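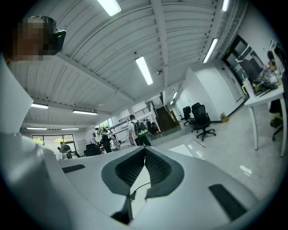 4.2 Ceilings and the problem of being overheard

Figure 2. Open-plan interior with a white ribbed ceiling.

Complaints about noise in shared offices are seldom complaints about loudness. In the diaries kept by staff at Gilter and Purkum, the photocopier, which was by any measure the loudest thing on either floor, was mentioned twice. A colleague's half of a telephone call about a kitchen extension took up most of a page. We therefore follow earlier work in treating intelligible speech as the main nuisance, and sheer volume as a lesser one.

The ceiling matters to this more than its occupants tend to suppose. Few of them had looked at it. A bright, open room under a ribbed ceiling (Figure 2) gives an impression of order and air, and several respondents described such rooms as "calm" in the first part of the questionnaire before explaining, in the second, that they could not think in them. We took this less as a contradiction than as a fair account of what it is like to work in a handsome room with other people.

Ribs scatter some of the sound that reaches them, depending on their depth and spacing, but scattering is a different matter from absorbing. Whatever is not soaked up goes on to bother someone else. At Rewi, where the ceiling had been chosen from a catalogue for its looks, speech stayed clear across 8 metres of floor. At Heltetti, with carpet, heavy curtains and a much plainer ceiling, the same recorded passage was hard to follow at half that distance. Staff there complained about the curtains.

Respondents rated their own working area for privacy on a scale from 0 to 100, where 100 stood for a closed room of one's own. Scores bore little relation to the measured results at any of the four firms. They did follow seating: people with a wall behind them gave higher marks, even where the wall was plaster and returned every word to its owner with interest.

Two cautions apply. The diaries were kept in February, when windows were shut and tempers – on the evidence of the diaries – were not at their best. And all four firms knew that we were studying noise, so some meetings may have been quieter than usual. One entry from Purkum records that the afternoon had been "suspiciously pleasant". We have left it in the sample.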